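Home Shop Care & Repair FAQ Contact

We use cookies to keep your basket and to measure visits. Accept all / Manage settings

Storing and Sorting Small Figures: Frequently Asked Questions

These answers cover the Grurley grey bins, the Nokis flat trays and the small moulded figures sold in the Studerus range. Last revised Apr 23, 2026.

Which bin do I need for small figures?

The Grurley 400 takes up to 60 figures in a single layer with a tray in the base. The Grurley 200 is shallower and takes one tray only. Both have smooth matt walls. Gloss walls were dropped in August because they showed scratches too readily.

Do I need a tray as well as a bin?

No, but figures with thin legs stand badly on a bare bin floor. A tray with a shallow recess holds the body in place and stops it sliding when the bin is moved. Trays are sold separately, part number 1384.

Can the tray be placed at an angle?

Yes. The tray does not lock into the base. Turn it so that a corner points towards the front if you need a finger gap at the sides. It will shift if the bin is tipped, so lift it out before carrying the bin up or down stairs.

How should a figure be lifted out?

Hold it by the body. Legs, tails and any separate rod or stick should not carry the weight of the piece. If a figure is lying on its side, bring it upright in the recess first, then lift straight up. Dragging it over the tray edge will mark both.
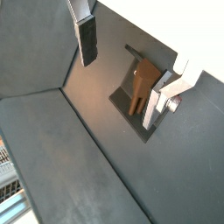 Set the figure down in the same way, body first, and let go only when it is supported along its length. Where space is tight, work from the open side of the bin and keep clear of the walls.

Can different figures share one recess?

Not recommended. Matt finishes rub against one another, and brown and other dark colours may leave a trace on pale ones. Use one figure per recess, or put a strip of plain tissue between them.

What do I do with loose rods and sticks?

If the rod is a push fit, leave it in. If it comes out easily, store it flat beside the figure in the same bin. Do not glue it. Oltmanns adhesive putty holds well enough for display and peels off afterwards, but should not be left on for long-term storage.

How do I clean matt figures?

Use a dry soft brush. For marks, use a cloth dampened with plain water and dry the piece before it goes back. Do not use polish or kitchen spray. A small pale speck may be dust or a chip; brush it first, and if it stays put, leave it alone.

How do I clean the bin?

Take everything out, including the tray. Wipe the panels with warm water and a little washing-up liquid. Grit collects in the seams where the panels meet and is best removed with a dry paintbrush. Let the bin dry with the opening facing down.

Can bins be stacked?

The 400 can be stacked three high with lids on. The 200 has no lid and must not be stacked.

Are spare trays sold singly?

Yes, and in packs of four. Trays from before the August change are slightly larger and fit the 400 only.

Home Shop Care & Repair FAQ Contact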